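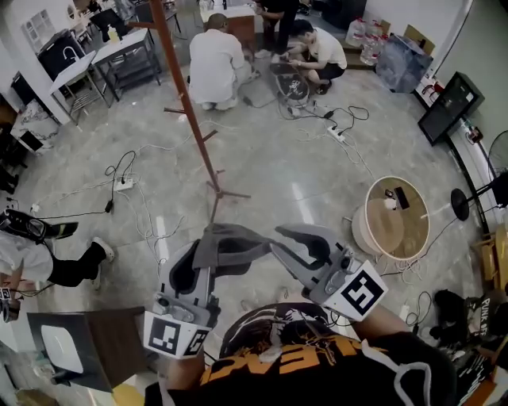
Vendula Brabec objected, at the first reading of this section, that a joke in a tutorial isn't a joke at all, it's an instruction wearing a hat. We have kept her objection in view throughout, partly for its merits and partly because she repeated it at the second reading.

4.2 Humour as onboarding in short-session arcade games

Figure 3. Two hand-held grippers with marker cubes, a gray cloth held between their jaws.

The previous section dealt with humour in item descriptions, where the player is free to ignore it. Tutorials offer no such mercy. A new player in Tollo must get past the harbour master, a walrus of firm opinions, before touching the fishing line, and his lines can't be skipped on a first run. The developers at Rekatari told us this was a design decision. Two of them told us so in noticeably different tones.

We compared two builds of Tollo. In the first, which we call the dry build, the harbour master's dialogue was replaced with plain prompts of the same length ("Hold the left trigger to reel in. Release the left trigger to let out line"). The second was the shipped version, in which the same information arrives by way of a grievance about herring. We recruited 400 players through the Zallard storefront, and 181 of them were given the dry build. The remainder got the walrus. The split is uneven owing to a fault in the assignment script, which favoured the walrus for its first evening and was corrected the next morning.

Players were asked to finish the tutorial and then play as long as they liked. We logged the time taken to reach open water, the number of failed casts in the opening session, and whether the player came back within 3 days. A short questionnaire followed, with a free-text box that we had considered leaving out and are now glad we didn't.

Players of the dry build reached open water sooner. Anyone who has been talked at by a walrus will be unsurprised. The gap closed in the opening session, however, where dry-build players made more failed casts and more often reopened the controls menu. Return rates leaned toward the shipped version, though not by a margin we'd care to defend in front of a statistician, and Fadwa El-Sayed, who is one, has asked that we say so plainly.

The free-text answers are harder to tabulate. We coded 989 separate remarks across both groups, using the scheme in Section 3. Remarks about humour were common in the shipped group, as one would hope, but they turned up in the dry group as well. Several players there described the plain prompts as "deadpan" and assumed the whole thing was a bit. One praised the restraint. We had not supposed that removing every joke from a game about a walrus would leave one behind, and we recommend that later studies pilot their control condition on somebody with a sense of humour.

Irritation was the other large category. It clustered on repeat play, and in particular on the herring speech, which plays again in full when a save file is deleted. The effect resembles what Benjelloun's designers reported to us informally about their own title, a kart racer with a sarcastic pit crew: the line players quoted most fondly in the first week was the one they most often asked to have turned off in the second. A joke that carries an instruction has to survive being needed twice. Most don't.

There is also the matter of locale. Tollo was written in Canadian English and its humour leans on apology. The harbour master says sorry when he is plainly not sorry, and a good share of the comedy depends on hearing the difference. Players who reported growing up elsewhere were more inclined to take him at his word and to describe him as polite. Danish Khokhar, coding these remarks independently of the rest of us, filed them under "characterization, positive" until we compared notes. We have left them there -- it's a fair reading of the text, and the walrus would be mortified.

Two limitations deserve mention. The storefront sample favours people who already like small, odd games and may be more patient with marine mammals than the general public. And our measure of learning, the failed cast, counts deliberate misbehaviour along with honest error. Afia Fiadzo's review of the session logs found a handful of players casting onto the dock over and over, apparently to hear what the harbour master would say about it. They are counted as failures in the table. Section 4.3 takes up the question of whether they should be.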